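Metal bins for odds and ends – who else is a convert?

GreerM
Jan 29, 2020
I've gone over to grey metal bins for all the stuff with no proper home and I love them! The sloping sides mean everything slides down to where you can see it.

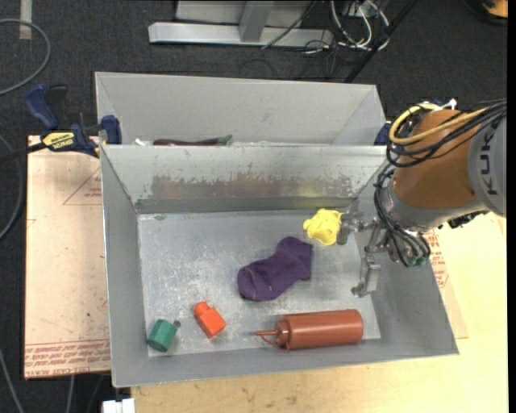

Bin one: a purple sock, a squeeze bottle, a couple of bright blocks and something yellow.

jericho_b
Oh, I like those! Much sturdier than my Fundska tubs, which split after one winter in the garage. Is the floor scratched or is that just the light?

GreerM
Scratched, and the left half is the worst of it. Doesn't bother me a bit.

Imke J
Sorry, I can't agree. A sock goes in the sock drawer and a bottle goes on a shelf. Mixed bins are how I ended up with 13 of them in the loft.

GreerM
Ha, fair! But I empty mine every March, down to the last button.

marilou_dp
With Imke on socks, with Greer on bins – mine hold toys only and the kids can tidy up in no time. I'd put a bit of felt in the bottom though, the clatter is dreadful.

jericho_b
Felt! Trying that tonight.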